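# Salt lamps and scented stones: what do shoppers think they're buying?

Yolanda Chávez and Duván Zapata, 17 Oct 2020

We picked home decor for our project after Yolanda's aunt bought three salt lamps in one month and we both wanted to know why! Our question was simple: do people choose these things for how they look, or for what the label promises?

In July we sent a short survey to customers of two gift shops, Idmont and Hetgate, and got 217 replies, far more than we'd hoped for. We also read 800 product listings (this took ages, but we loved it) and marked every one that mentioned calm, energy or sleep.
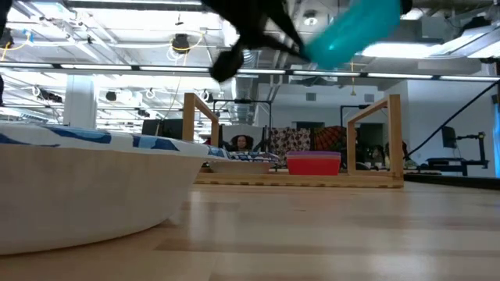
The listings were the best part. Sellers of candle holders hardly ever talk about mood, while sellers of salt lamps do it in almost every first line. Duván made a chart of the ten commonest words and "soothing" beat "pink", even though nearly all the lamps are pink.

In the survey, colour and size came first by a long way. Quite a few people ticked "it was a present", an answer we only added at the last minute after Mrs Powell suggested it.

Our sample leans towards people who already like gift shops, so we'd love to repeat it with a furniture store. Duván has written to Ullix to ask, and we are still waiting for a reply.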